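Looking after a simulated cell: speaker notes
Monday, August 19, 2024
By the Wolla cell desk

Open slowly, people are still finding chairs. Say that Wolla is a two-armed machine in a rendered room, and that I was told in June it would need no upkeep. Pause for the laugh.
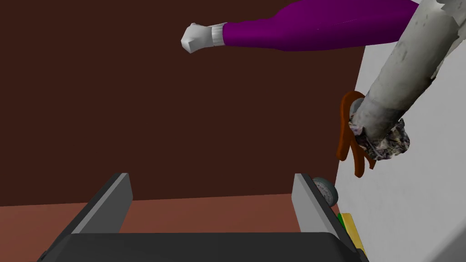
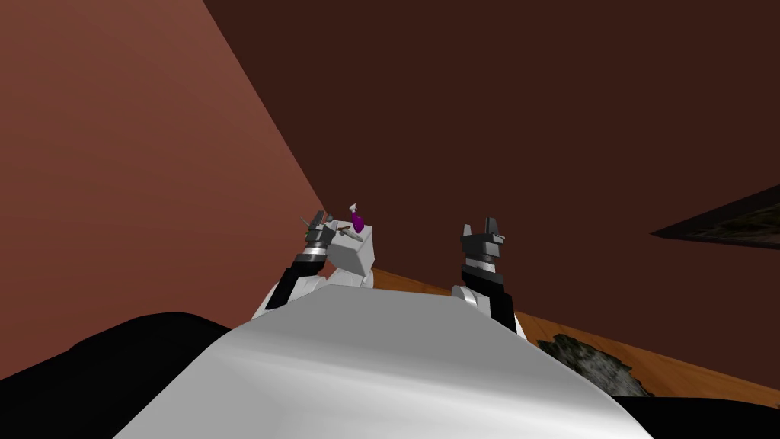
Purple bottle on the white box in the second one, right gripper open in both the second and the third.
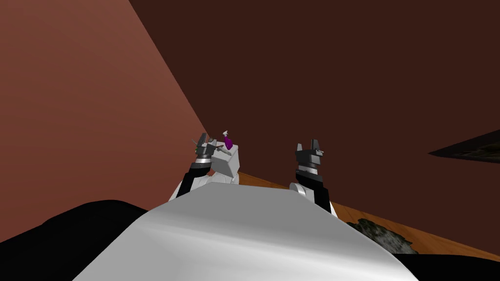
Why does a simulated cell need looking after at all?

Settings drift. Someone eases the finger friction to get one grasp through, saves it, goes to lunch, and by teatime every grasp in Flatis is being judged against it. We keep a log of changes, now at 678 entries, and I wrote a shameful share of them.

Routine, say it briskly: load the clean room file, send both arms home, open and close each gripper 10 times, compare joint readings with the saved set. If they differ, reload before touching anything. I have ignored this rule and lost a day to a wrist offset.

Skip the Skisik slide if we're over time.

Recent talks
Crăciun: keeping two arms out of each other's way
Flatis settings, a sorry history
Skisik for the impatient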